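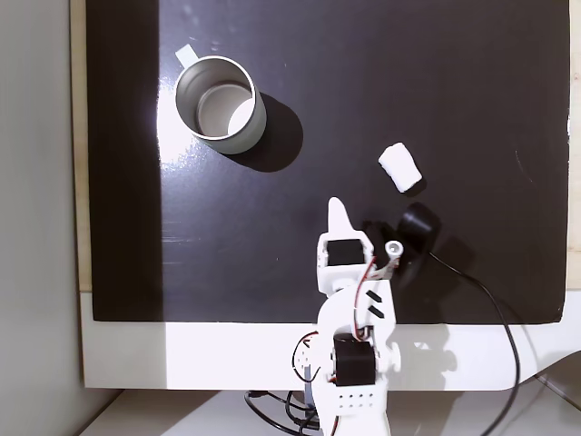

Steel mug on a black board, seen from above

Season pass level stopped at 60 after the update, and support closed my ticket

Lalturura

Hello everybody. I play Stostance since the second season and I always buy the pass, because I like the weekly missions more than the ranked matches. This season I bought the bigger bundle, the one that gives 7 levels immediately and the golden chat frame.

After the October update my pass level does not move anymore. It says 60, the bar is full, and when I finish a mission I see the small animation with the points, but the number stays the same. In the history page the points are written correctly. I have collected 600 points after the update and none of them became a level. My friend has the free version of the pass and his level goes up normally, so I think the problem is only for people who paid.

What I tried until now:
Restarting the game and the computer.
Verifying the files in the launcher.
Changing the region to another one and back again.
Logging out on the phone companion app.

I wrote to support and received an automatic message which explained to me how to buy a pass. I answered that I already have it, and then the ticket was closed. I do not want my money back, I only want the levels, because the banner for the last tier is only available this season. Does somebody know if the points are saved somewhere and will be given later, or do I have to do the missions again?

Edit: I play on PC, not on console. The pass was bought inside the game and not as a code from a shop.

Zernasthorpe

same here. paid for this and they can't count to 61 lol. don't buy it next season

Ní Mhurchú

I had the same thing and mine is repaired now, so I will write what I did. Please read it until the end before you click anything, because one of the steps cannot be undone.

First, look at the page with the rewards and go back to the beginning of the track. With the bigger bundle, the levels you receive immediately contain a reward where you have to choose between two items. The game does not choose for you. In my case I had never opened it, and after the update the pass did not continue while a choice was waiting. The icon is small and gray and it is easy to miss it. On my screen I had to scroll completely to the left before it appeared.

If you find such a reward, choose the item you want. This is the step that cannot be undone, so look at both of them in the preview. Then close the game completely, also the launcher, and wait a few minutes. When I came back, the missing levels arrived one after another, and each one showed its own animation, so it took some time. I lost no points.

If you do not have an open choice, then it is a different problem and my solution will probably not help you. In this case open a new ticket and do not answer in the closed one. I believe nobody reads the closed ones, at least I waited 3 weeks and nothing came. When you open the new ticket, select "Missing content" as the category and not "Purchases". With "Purchases" you receive the automatic message about how to buy the pass. Put a screenshot of the history page where the points are visible, and another one of the pass level. Write also that you play on PC and that the pass was bought inside the game, as you wrote it here.

About doing the missions again: as far as I know this is not possible, because a finished mission does not come back in the same season. But you can continue with the new weekly missions. My points were counted in the background the whole time, also in the days when the level did not move.

One small thing more. The phone app showed me the old level for one more day after the repair, so please do not be worried if the two numbers are different in the beginning. The number in the game was the right one for me.

Lalturura

Thank you very much, it was the reward with the choice! I had it at the third level and I did not see it for the whole season. I took the blue cape. The levels are coming now, and the app still says 60, like you wrote.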